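Garach two-arm sorting cell, hire package: is it worth the money?

Reviewed by Elsa Ahonen

I have sat through enough sales demonstrations to distrust anything that works perfectly on the supplier's own table. The Garach package is sold to small packing firms and shops that handle returns, and the pitch is that you can have mixed goods sorted into trays without hiring an engineer. You pay 1645 pounds a month, you get two arms, two grippers, the software and a day of setting up, and Garach takes it all away again if you don't like it. I had it for the whole of July at our unit in Darkau.

Let me start with the setting up, as the brochure makes a lot of it. "Ready in a morning" it says. Florian Guérin came out to do ours and he was patient and knew his stuff, but at four in the afternoon he was still teaching the left arm where the table was. Some of that was our fault (the table had a wobble). Most of it was the software, which forgets your tray positions if you close the wrong window. He says a fix is on the way. I have heard that before from other people.

Once it was going, I gave it the sort of stock we get back from chemists and gift shops. Small cartons, things on hanging cards, bottles, odd shapes. The brochure says "any everyday item", so I took them at their word. I logged 267 picks over the first proper run and 37 of them needed a person to step in. Garach's sales sheet talks about "near hands-free" working. You can decide for yourself whether that is near enough.

Boxes it likes. Give it a carton with flat sides and it will do the job all day, slowly. Packets on a card are better than I expected, provided it takes hold of the stiff part. When it goes for the soft part, the packet swings and ends up half over the rim of the tray. Anything that narrows towards the top is a gamble, and I lost patience with it more than once.

Speed is the other thing. Apolline Gilbert, who runs our returns bench, beat both arms together without trying, and she was on the phone for part of it. Garach will tell you that the arms don't go home at five. True, but somebody has to stay with them if they stop as often as ours did, so I don't see the saving yet.

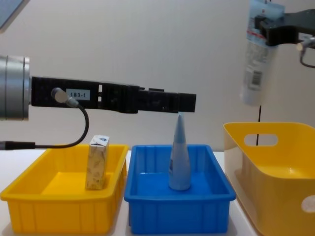

The grippers are my main complaint about the hardware. The long one on the left reaches well but it takes up a lot of room over the trays, and its cable hangs in a big loop that I would want tied back before I let new staff near it. Florian clipped ours up and the clip came off within the week. The stubbier one on the right feels better made. If both arms came with that one I'd be a bit kinder. You can swap them, but the swap is charged at 158 pounds, and that isn't on the price list unless you ask.

Trays and baskets you supply yourself. Cheap plastic ones are fine – we tried several sorts and the arms didn't seem to care, as long as you told the software how tall the sides were. Get that wrong and you will hear about it.

Support was decent. I rang four times and got a real person each time, usually Octavio Alvarado, who never once told me to switch it off and on again.

Would I keep it? No, not at that price. If your stock is mainly boxes and you have someone on hand with time to fuss over it, ask for the month's hire and do your own counting. Don't sign the yearly deal on the strength of the demo.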